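Siltum Portrait Set: data card
Version of 2025-02-01, maintained by Adesuwa Ogunleye
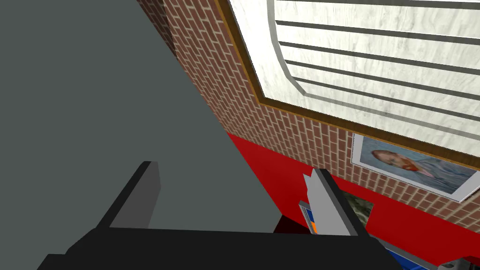 Siltum is a collection of 3,000 portrait files from 309 paid sessions, most of them shot on location with one light and one model. It was put together to compare automatic culling tools, the kind that promise to pick your keepers for you. I had doubts about those tools when I started and I still do.

What is in it

Raw files, a small preview of each, and a table called picks with one row per file. The columns are session, file, keep, reason and second_opinion. Keep is yes or no. Reason is free text and often blank — photographers don't like explaining themselves at midnight.

Where the picks come from

Amerley Essien made the first pass on every session. I did a second pass on part of the set without seeing hers. We disagreed on 371 files. Those were left as they are, with both answers in the table. If a tool claims to match "the photographer's choice" on them, ask which photographer.

Known problems

Clients booked these sessions for business headshots, so everyone is dressed up and facing a window. Don't expect results to carry over to weddings or street work.

7 sessions were shot at Morasbridge under mixed lighting and the color is off. They are marked in the table. I would drop them, Amerley would keep them.

Blinks are labeled, but half-blinks are a mess. Same goes for "soft focus," which one of us used for missed focus and the other for a filter.

The Tututari script that makes the previews sharpens them a little. Scores run on previews come out better than scores run on raws, so say which one you used.

Use

Every sitter signed a release for testing and research. It does not cover ads, face matching or anything you plan to sell. Farooqui hosts the download, and requests to remove a session go to Adesuwa.

Changes

Session names were cleaned up in September. Older copies of the picks table won't line up with the current folders.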